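Cushion cover season has arrived at our place

Every July I get the urge to change the whole living room, and every July I remember that I can't afford a new couch. So I change the cushion covers instead! It costs next to nothing, it takes an evening, and for a week or so I walk past the doorway just to look in.

This year I went red. Bright, shouty, cartoon-covered red. Our couch is the color of oatmeal and so is pretty much everything near it, and I'd been playing it safe with linen covers for so long that I'd stopped seeing them. Then Nuanchan Wattanapong sent me a link to a clearance page at Kimaro with the message "this is so you," and she was right, it was so me. I ordered before I'd finished my coffee.

What I love about printed covers is that you keep finding little things in them. The faces get you first, and then you're standing there with the thing in your hands noticing the flowers (there are flowers!) and the tiny stars. My old linen ones had none of that. They had a seam.

Now, stuffing them. I have opinions. For years I grabbed the insert by the middle and shoved, and ended up with a lump in the center and four sad floppy corners. My method these days goes like this: fold the insert in half like a taco, slide it in folded side first, get your hand right down into the far corners and pull the filling into them, then let it open up inside. Then you work the near corners in one at a time, and only after that do you even think about closing it. Go slowly on the last bit. The cover will bunch up and the insert will try to climb back out, and you just keep easing it along. 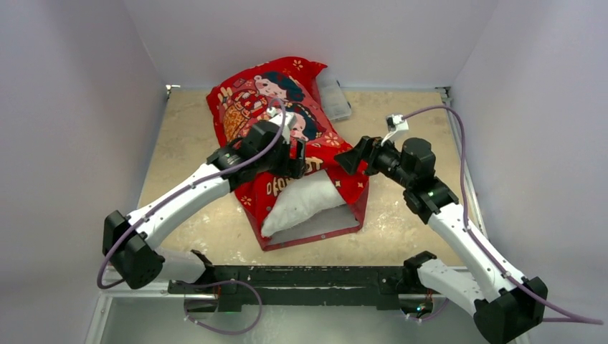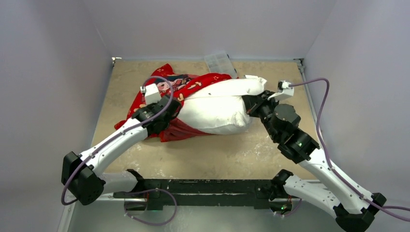
Naomi Temba wrote to me after my last cushion post and said I've got the folding all wrong: she turns the cover inside out, puts her hands in, grabs two corners of the insert through the fabric and rolls the whole thing down over it, same as a duvet cover. I tried it on one of the linen ones and okay, it's quick, but I lost a corner halfway and had to go in after it anyway. She says I wasn't gripping hard enough. Could be!

The other thing is size. Go up one from what the cover says, if your cover has any stretch in it at all. A 51 cm insert (I buy mine by the centimeter now, long story involving a Tristby catalog) fills out a cover a bit smaller than that beautifully, and the corners stay pointy. Wash the cover first, cold, inside out, especially if it's red. I ran mine on 30 with one old white sock to see what would happen, and the sock is now a very pretty pink.

Next up is the reading chair, which has a green blanket on it that will not get along with any of this. I'm thinking mustard. Send me your mustard links!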